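Round chairs, orange pillows and a very good month for the lounge corner
2022-09-01

If you haven't been down to the Nellis building since the spring, please come and see what has happened to the lounge corner, because we are so pleased with it! The big round chair from Domero has finally found its home (after two tries next to the stairs, where everyone walked into it) and it has changed how people use the ground floor. It's white, it's padded all the way around the rim, and you can curl up in it with your shoes off and read a whole chapter before anyone finds you.

The pillows got their own long discussion. We had 17 replies to the question in our last issue, and orange won easily – a soft, warm orange that looks wonderful against all that white. A gray one goes at the back, where your shoulders land, and the orange ones go wherever you like. Please do move them! Just put them back in the seat when you leave, so the next person gets the full effect.

A few readers asked what the whole thing cost. Chair, pillows and the new covers for the Sornix benches came to 1,749 dollars, which left us enough to get two more pillows for upstairs. The covers are machine washable and we already have spares.

We're also very happy with the window side. The plants out in the courtyard have filled in so well over the summer, and with the blind only partly down you get all that green while you work. It's a lovely spot in the late afternoon. If you're sensitive to glare, pull the blind lower and raise it again when you go.

Next on the list is the workshop floor. The wooden workbenches are staying (we love them, dents and all), but we'd like a second soft seat within reach of them, maybe something low from Saber with a back to it. Send us your ideas, and tell us if you've sat in one you liked.

Around the ground floor: the window, the lounge corner, the workshop

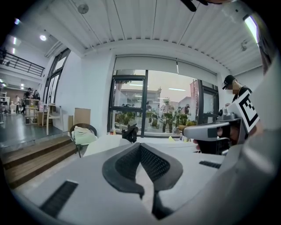
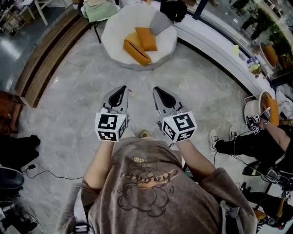
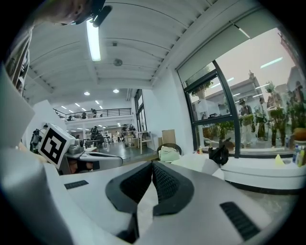

Coming up

Pillow cover swap: bring one you're tired of and take home another. We have 18 signed up so far and there is room for more.

Winter blankets: the basket goes out in December. Wool or fleece, washed please, any color – though after this summer we won't say no to orange.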